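Section 4: Sorting the bricks into the bins

This section covers putting a mixed set of Stakby bricks away by colour after use. Read Section 3 first if the bins have not yet been set out.

Before you start

Use a flat wooden table or board with room for the loose bricks and three bins. Keep lids, trays and baseplates off the surface until the bricks are in.

1. Stand the three bins in a column along the right side of the table, leaving a small gap between them for fingers.

2. Tip the bricks out gently near the middle. Do not pour from a height, as bricks bounce and roll off.

3. Spread the pile by hand until most bricks lie singly.

4. Decide which colour goes in which bin and write it on the card supplied (part 180).

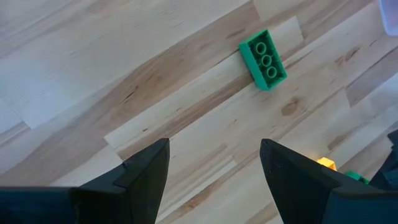
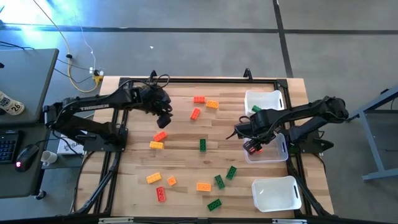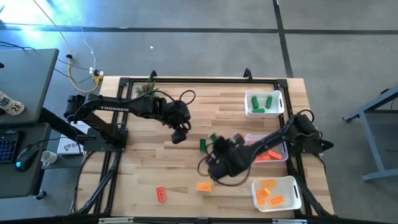

5. Fill one bin with one colour before moving to the next if you are sorting alone. Two people can work on different colours at the same time. Green goes in the top bin, as in the second and third pictures, and the other colours go below it. If you prefer another order, keep to it each time so that the card stays correct.

6. Pick up each brick by its long sides. A brick lying studs up is easier to grip than one standing on end.

7. Lower the brick into the bin before letting go. Dropping it over the rim can mark the studs.

8. When the table is clear, shake each bin lightly to level the bricks.

Note: Red and orange are easily confused under warm lamps. Sort these two by daylight where possible, or put them in the same bin and separate them later.

Note: Bricks that are still joined should be pulled apart before they go in. Use the wedge (part 97) and not a knife.

Caution: Do not carry a bin by one handle when it is full. Hold both ends.

Caution: Small parts. Keep away from children under three.

Replacement bins and cards can be ordered from Jatix, quoting set number 1990.

Section 5 deals with washing the bricks and bins.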